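3.2 Housing and the storage of dried fish

The second part of our material concerns the households of Festarholm and Wilden. Both settlements were built for seasonal workers, and in both of them the kitchen was the smallest room of the dwelling. In the earlier study by Stankevičius the kitchen was treated only as a place of cooking. We consider that this view is too narrow. From the household books it is clear that the kitchen was also the main store, and that the decision of how much fish to keep at home depended strongly on the space which was available there.

The books contain 2573 entries on purchase, exchange and storage. Each entry was read by two coders, who worked separately and compared their results at the end of every month. Entries in which the place of storage is not named were left out of the analysis. A large part of these comes from May, when the boats were being prepared and the books were kept with less care.

In the tiled kitchens of the later dwellings the storage was concentrated along one wall, and the floor was kept free for passage. 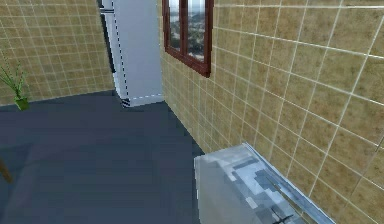

Why did the households in Wilden continue to dry fish after the cold store was opened? The books suggest that the reason was mainly one of exchange. Dried fish could be given to neighbors in return for potatoes, wool or help with repairs, while fish from the cold store had to be collected and used on the same day. In nine of the households the amount of dried fish even increased during the first winter of the cold store.

In Festarholm the situation was different. Here the drying racks stood on common ground, and the right to use them was connected with the rent. When a family moved to a newer dwelling, it lost its place at the racks and had to ask for a new one. Several entries mention a payment in fish to the previous user. We did not find such payments in Wilden, where the racks belonged to the single house.

It must also be noted that the word "sesur" is used in the books with two meanings. In the older entries it is the shelf above the stove, and in the later ones it is any closed cupboard. The local name Sesurness is probably not related to this word. For the coding we followed the older meaning until the change of the book keeper, and the later meaning after it.

The work surfaces are seldom described in the books. Where they are named, it is mostly in connection with a repair or with the cutting of fish before salting. 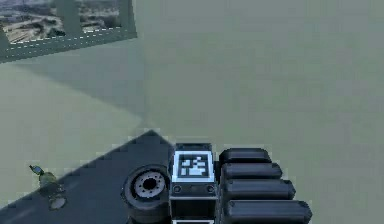 Figure 2. Dark gray tabletop with mechanical hand, simulated view.

The differences between the two settlements are examined by size of household in the next section.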